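4.2 Shoes and tiredness in standing work

In the second part of the survey we asked the workers which shoes they wear on the job, and how their feet and legs feel at the end of the shift.

Figure 4. Black shoe with a rounded toe.

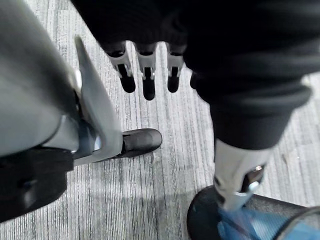
One respondent from the Zakwood warehouse wrote that the shoes are fine until lunch, and after lunch it is the floor that decides. Similar remarks came from the other two sites, Ferbridge and Dervishi, and they made us look at shoes and floor together, although our first plan was to treat them in separate sections.

We sent out 3000 forms and received 1548 which could be used. Of these, 668 workers said that they feel pain in the heel or under the front of the foot at least once a week. The share was highest in the packing halls, where the floor is bare concrete and the workers walk little. Pickers, who walk most of the day, complained less about the feet and more about the knees. We did not expect this difference and we cannot fully explain it with our data.

The age of the shoes was harder to study than we thought. Many people did not remember when they bought the pair, and a few gave the age of the pair they keep at home. For this reason we use only the answers where a month was given – most often July, when the Ferbridge site pays its yearly clothing allowance. In this smaller group, workers with shoes older than 7 months reported tired legs more often. The effect stayed when we compared only people of similar age, but it became weak when we also considered the length of the shift.

Toe shape was mentioned in the free comments but it was not a question on the form. Some workers prefer a wide, round toe, and others say the width at the heel matters more to them. We return to this point in Section 5, together with the results for the Kivaso floor mats.

Shared 7 times | 0 comments

Related articles
Rubber mats and rest breaks in packing work
Walking distance of order pickers: a diary study
Knee pain and shift length in three warehouses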